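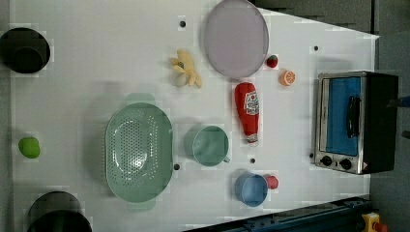
Since January I make a list for our second robot station, and every week the list becomes longer and the money stays the same. My colleagues asked me how I decide what to buy first, so I write it down. Maybe it helps also somebody in another small lab, who has to write his first budget and has only a price for the arm.

The price of the arm was the easy part. I wrote to four suppliers and I received three answers. Dumetti sent a clear offer on two pages, with the arm, the controller, the cable set and the transport on separate lines. Warrier sent one number for everything, and I had to write again and again until I understood what was inside. Their number was lower at first. After I added the gripper, the mounting plate and the longer warranty, it was higher than Dumetti. I don't say that Warrier is a bad company, their technical support was very patient with me on the phone. But I learned that I must make my own table and put every offer in the same rows.

My rows are now these:

- arm and controller
- gripper, with spare fingers
- table and mounting
- emergency stop and cabling
- cameras and their stands
- computer
- objects for the tasks
- training and travel
- reserve

The row "table and mounting" I forgot completely the first time. I thought a table is a table. Then I read the manual and saw what forces the base can put on it when the arm stops suddenly, and our old office desk was out of the discussion. A stiff table with a flat top costs real money, and the delivery takes a long time. Order it before the arm, or at least on the same day.

With the gripper I was undecided for many weeks. Flana offers a nice one with force sensing, and I wanted it very much. But our tasks are kitchen tasks: take the bottle, put the banana on the plate, move the cup. For this a simple gripper with two fingers is enough in my opinion. I put the Flana model in a second column which I call "later", together with the other beautiful things. It is a good column. It makes it easier to say no today.

The objects are the cheapest row, and I like it the most. I gave it $300. Toy food, mugs, a colander, plates, some bottles. It sounds like a lot for toys, but I recommend to buy everything double. When one cup breaks or disappears and the shop doesn't have the same color anymore, your old results and your new results are not made with the same objects. I also keep the receipts and write the exact product name in our wiki. Small light things are good, but you need also something bigger and heavier, and something with a difficult shape. A colander is difficult. A plate lying flat is more difficult than I expected, because the fingers have nowhere to go under it.

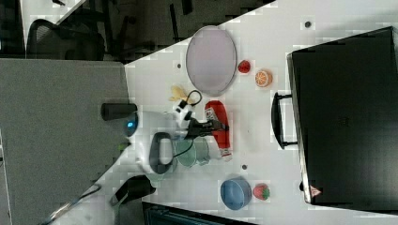 Sudheer Gounder wrote to me after he read the draft of this post, and he thinks my reserve is too small. His opinion is that the cables and small parts alone will eat it before summer, and that I should take the money from the computer and buy a cheaper one. He also asked why I don't rent the arm for half a year first.

I thought about both. With the cables he is right, and I have now moved them out of the reserve into their own row, with lengths. Please measure the lengths with a string along the real way the cable must go, and not in a straight line over the table! For the computer I don't want to save, we had a slow one at the first station and everybody waited for it.

Renting I did calculate. Drulex rents arms by the month, and the offer is fair, but the insurance is extra and you must return everything in the original packaging, which we have no place to store. If the project was only for half a year I would do it. We want to use the station for 4 years, so buying is cheaper for us, even when I count the service visits.

What is still open is the training. One supplier includes two days for two persons, the other sells it separately, and I don't know yet how many of us will really work with the arm. I will ask in the group this month. The order should go out before the end of spring, so that the table and the arm are both in our room in July. If the transport price changes again, I will write the new number in a comment under this post.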